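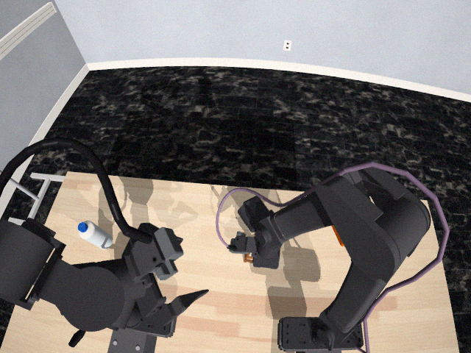
Amedeo Fabbri asked, after the last open day, whether visitors might be allowed to do more than watch. The organisers at Markura have taken up that suggestion, and this call is the result.

## Call for participants: robot handling open day, Trinport

Markura invites applications from members of the public who wish to take part in its next open day at the Trinport site in July. The day will be given over to two-armed handling of small objects on a tabletop, shown in simulation. Participants will follow a set of demonstrations, take a turn at the controls and give their views to the team responsible for the work.

There are 72 places. Applicants must be aged 18 or over. No knowledge of robotics or programming is required, and applications from people who have never visited a technical workplace are particularly welcome.

### What participants will do

Each participant will be placed in a small group and will remain with it throughout the day. Groups will:

- attend an opening talk at 10 am in the Willems Room
- watch a demonstration of picking up, turning and setting down small items
- operate one simulated arm under supervision, with a second participant operating the other
- complete a written questionnaire before leaving

The controls take a little practice. Numbered cubes are used for the first exercises - they are easy to tell apart, and a participant can be asked for one by its number. 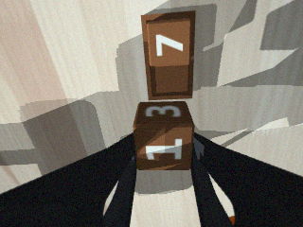 Will participants be paid? Participation is unpaid, but lunch is provided and travel costs within the county will be refunded on production of a ticket or receipt.

### Access and conduct

The Willems Room and the demonstration area are on the ground floor. A hearing loop is fitted in the former only. Applicants who need an interpreter, a seat at the controls or any other adjustment should say so on the form, and arrangements will be confirmed in writing.

Participants may take notes. Recording of the sessions is not permitted. Questionnaire answers will be stored without names and may be quoted in Markura's published account of the day.

### The afternoon session

After lunch the exercises move on from cubes to everyday objects of uneven shape and weight.

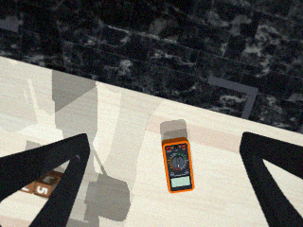
These are harder to grasp well, and groups will be given longer for each attempt. Participants who prefer to observe during this part of the day may do so, and their comments will be given the same attention as those of the people at the controls. The session closes at 4 pm - those with earlier trains should tell their group leader on arrival.

### How to apply

Forms are available from the Trinport reception desk or by post from Markura, Grasik House, 227 Harbour Road, Trinport. Please mark the envelope "Open day". Places will be allotted by ballot, and 5 of them are reserved for applicants living on Harbour Road itself. All applicants will be told the outcome by letter.

Enquiries should be addressed to Martti Mustonen, Visits Office, extension 23.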